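Subject: Re: [manip-list] Weighing as the reward signal, does it hold up?

Chalerm Klinhom wrote:
> Lertchai, you promised in September to say whether the scale
> works as a label for the pouring runs. We at Wannasri are
> still paying people to watch video and tick "good pour" or
> "bad pour", and they agree with each other less than I'd like.
> Did you get anywhere? And is the scale in the policy's
> observation or only used afterwards?

Chalerm,

I did promise, and you were kind to wait until now to mention it.

Short version: yes, it holds up. We ran 400 pours with the Viltier policy, logged the reading at the end of each and scored by distance from the target weight. Then we had two people score the same pours from video. They disagreed with each other on 27 of them. The scale had no opinions and didn't ask for lunch.

As for your second question, the number is used afterwards only. The policy gets the head view, so in principle it can read the display for itself, and I did worry it would. We masked the digits in a repeat set of 80 pours and the scores barely moved, so I think it's watching the beaker. Lemesport asked the same thing, with more suspicion. 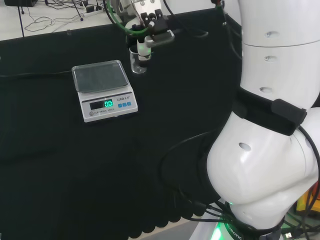 Things to know before you copy us

1. Don't start until the display says 0.0. We log the zero with every run and throw out any run without one. This cost us a morning's work before it was a rule.

2. Wait for the reading to settle. Our first script took the number the moment the gripper stopped, and so mostly measured sloshing.

3. Keep cables off the pan. You have seen our table. A cable leaning on the rim weighs more than you'd think, and the policy will cheerfully be blamed for it.

4. The cloth matters. A fold under one foot of the scale and your readings drift – smooth it before each batch.

What it doesn't tell you is where the rest went. A short pour and a spill look the same to a scale, so we still keep the video for the bad ones. Vuvstead want to put a second scale under the whole table. I wish them luck with the cables.

I can send the logging script if you don't mind my variable names.

Lertchai Ongart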